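Skomanton Box-Packing Study: Frequently Asked Questions

Posted Wednesday, May 28, 2025
By the Skomanton project team

What is the Skomanton study about?

We want to know how well a robot arm can learn small packing jobs from human demonstrations, and how much it helps to show it the same job on different surfaces and with different packaging. Most of the published work we started from uses plain objects on a plain table. Gift packaging is harder. Foil reflects light, ribbon moves, and boxes give a little when touched.

How many demonstrations did you record?

The full set has 2000 demonstrations. Of these, 1000 were recorded on a single plain gray mat and 1000 on patterned mats that we swapped between sessions. The two halves use the same tasks, so the surface is the main thing that differs.

How was each demonstration made?

A person moved the arm by remote control while the cameras and joint positions were recorded. Operators were asked to work at a normal pace and to keep going if they fumbled. Recordings with a fumble in them are marked but kept. We only threw out recordings where a camera stream dropped.

What method do you train with?

We use imitation learning. The model takes in the camera views and the current arm position and predicts a short run of the next moves. It then looks again and predicts the next run. There is no reward signal and no simulation step. The training code is a lightly changed version of our earlier Trelico code, and the settings are listed in the files that come with the data.

What was the main result?

Training on patterned mats helped on mats the model had never seen. We ran 29 test layouts with each model. The model trained on the plain mat did well when the test mat was also plain and much worse on the others, usually reaching for the wrong spot. The model trained on patterned mats was slightly slower on the plain mat but far steadier across the rest. Mixing both halves gave the best overall results.

Does that mean background variety matters more than the number of demonstrations?

We can't say that from this study. We kept the number fixed at 1000 when comparing the two halves. The mixed model had twice the data, so part of its lead may come from that. A fair test would need a mixed set of the same size, and we plan to run one in December.

Which objects gave the most trouble?

Anything wrapped in foil. The depth readings on crinkled foil are noisy, and the model often closed the gripper too early. Dark boxes on dark parts of a mat were the second problem. Cylinders were easier than we expected as long as they lay side by side and the fingers came in from straight above.

What does a patterned-mat layout look like?

Layouts vary, but the box sits on the mat within reach of the gripper, and other packaging is often left nearby so the model has to pick out the right item.

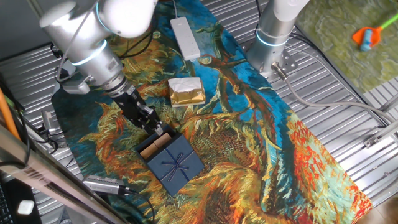 Gripper over two tan cylinders in a navy gift box, on the sunflower mat. A gold foil package lies close by.

Do I need two arms to use the data?

No. All 3 tasks in this release are done with one arm. Two-arm tasks are being recorded separately under the name Baluyot and will be released with their own notes.

Can I use a different gripper?

You can, but expect to collect some demonstrations of your own. The recorded moves assume a parallel gripper with two fingers. We tried a suction tool for a few days and the model did not carry over in any useful way.

Where can I get the data and the trained models?

Both are on the Brunthorpe download page. The camera streams are large, so there is also a reduced version with smaller images. The results on this page are from the full version.

How do I report a problem with a recording?

Use the report form on the download page and give the recording number and the time where the problem starts. Corrections go into the next version, and the old version stays available for anyone who has already used it in a comparison.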